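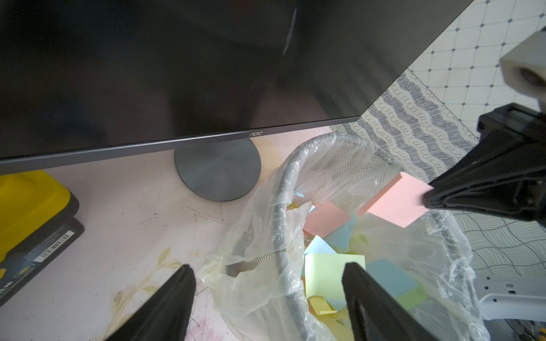

1. Where we are with the gripper comparison

Minutes, gripper and camera working group, Calinlow lab
February 27, 2024
Chair and notes: Zorica Perić

Zorica opened with the sticky note task, and it took up most of the hour (happily!). The job stays the same for both arms: take a note off the monitor, drop it in the lined trash bin, leave the bag alone. Paper is a wonderful test for fingers. It bends, it curls, it clings, and a grip that looks perfect from the side can be holding nothing at all.

The two finger sets under comparison are the Rodix tips, stiff with a sharp point, and the Cloto tips, which have a bit of give near the end. Everyone who has driven both likes the Cloto set for peeling from a corner. The Rodix set does better once the note is free and has to be carried, and it lets go more cleanly over the bin.

2. Cameras

The wrist view got a lot of praise. With both fingers in the picture and the bin between them, you can judge the approach far better than from the fixed view alone. The catch is the monitor: its surface is glossy, and reflections show up close in. Petkov's suggestion was to lock the exposure before each session and write the setting in the log. Agreed, we start with the next batch.

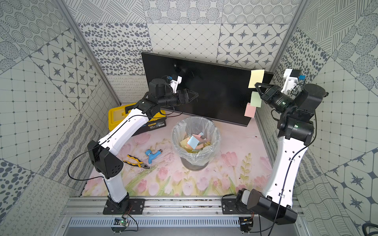 The fixed view is still the one to trust for telling which note is which when they overlap. Pink over green is the pair that keeps coming up in the logs, because a finger that catches the lower note tends to lift the edge of the other one too. We talked about spacing the notes out and decided against it. Overlap is what makes the task interesting, and both finger sets should have to deal with it.

The count stands at 2,043 logged attempts against a target of 4,000. That's past the halfway mark, and we are all very pleased with it. Zorica asked that failed grasps be kept in the log with everything else and tagged by finger set.

3. Controllers

Long and lively discussion. The old controller settings make the wrist stiff on the way down, fine over open table but rough on the bag. The softer settings feel lovely to drive, a little slow to settle at the end of a long reach, and much kinder when a finger brushes the rim. 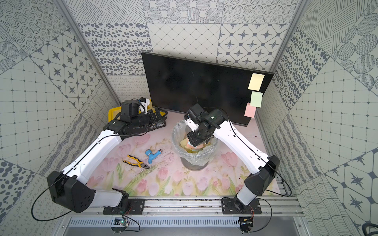
Petkov would like a fair trial with the same driver, the same note layout and the settings swapped between runs, so that we stop arguing from memory. Nine runs per setting to begin with. The pliers and the small blue tool stay on the mat, toolbox at the back left, so the layout matches earlier sessions.

There was a question about using both arms over the bin at once. It's great fun to try, but the wrists get close and the camera mounts stick up higher than you expect. Keep the speed limit on for any two-arm run.

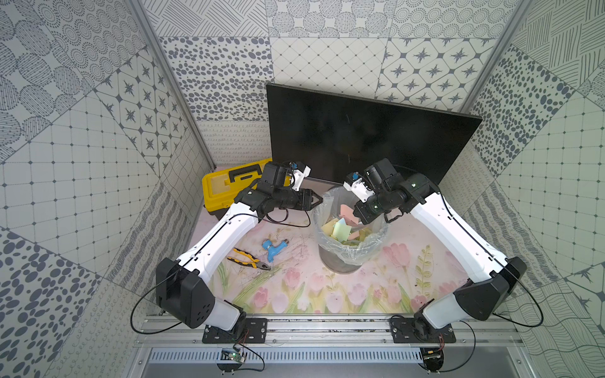 Cable slack came up in the same breath. The loop at the left shoulder should be checked before long reaches to the back, and again after any change of fingers. Zorica will add a line to the start-up sheet.

4. Actions

Zorica: update the start-up sheet, add the exposure setting to the log.
Petkov: write up the controller trial and run it.
All: tag every attempt with its finger set, including the ugly ones.

First full comparison of Rodix and Cloto fingers to be presented in May.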